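**Call for participants: block stacking and sorting sessions at Padthorpe**

Do you like puzzles, blocks and small fiddly tasks at a table? We'd love to have you! Murix is looking for 18 adults to join our winter sessions on how people stack and sort colored cubes. We ran a first round in November and it was so much fun that we're doing it again, with more layouts and longer turns (people kept asking for one more go).

You'll sit at a white table and work with red, yellow and green cubes and a black square marked on the tabletop. Each round comes with a short card. One card might ask you to bring every cube into the square, another to build a tower in a given color order, and a few leave the plan up to you - those are our favorites.
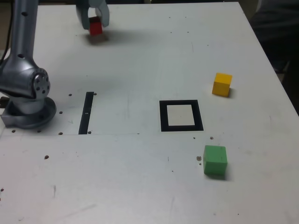 Between rounds you'll talk us through your choices. Which cube did you go for first? Did you change your mind halfway? There are no wrong answers and there's no score, so please don't practice at home.

**What to expect**

- One visit of 90 minutes, with a snack break in the middle
- 14 short rounds, done at your own pace
- A $40 gift card at the end of your visit
- Room 202, Bolger Building, Padthorpe (elevator by the side door)

**Who can join**

Anyone 18 or older who can tell the three colors apart and is comfortable sitting at a table. Left-handers, please sign up! We had very few last time. You don't need any background in research or games, and glasses are fine.

We have daytime and evening slots, and you can bring a friend if you'd both like to take part (you'll do your rounds separately).

To sign up, leave your name and two times that suit you at the Murix front desk, or call and ask for Lindsay Nepia. Lindsay will get back to you within a few days to set a time.

Posted January 9, 2021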